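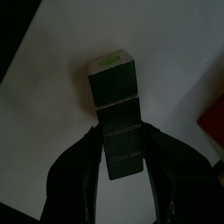 **Re: Desturon qualifiers, 70 km class**

**greybit_lou**
Entries for Desturon open in December. They want two completions at 70 km or over, with the same horse. Does the Odera ride count? It was shortened by 3 km after the flooding.

**haynet**
It counts if the measured distance is still 70 or more. I rode it and my watch said 71.

**piaffe_no_thanks**
Your watch isn't the measured distance. Odera was listed at 72 before they cut it, so I make that 69. I'd ring them before you pay anything.

**haynet**
They added the loop round the quarry to make up for it. It was in the rider briefing at 6 am.

**piaffe_no_thanks**
I was at the briefing and I heard the loop was optional.

**tolt_and_trot**
Not optional. There was a checkpoint on it and 12 of us got a time penalty for missing it.

**greybit_lou**
I did the loop and have the vet card to show it. My other completion is Zukoveo, which was full length. Has anyone been to Desturon before? My mare has only travelled short distances.

**tolt_and_trot**
Twice. The stabling is fine but take your own buckets. The last 20 km is mostly stony track, so I'd use pads.

**piaffe_no_thanks**
I wouldn't. Mine went barefoot in front and passed every gate. Pads trap grit.

**tolt_and_trot**
Depends on the horse. Some 3,000 metres of it is loose stone and mine was footsore without them.

**greybit_lou**
Thanks both. I'll ask my farrier about pads and email Odera tonight for the distance in writing.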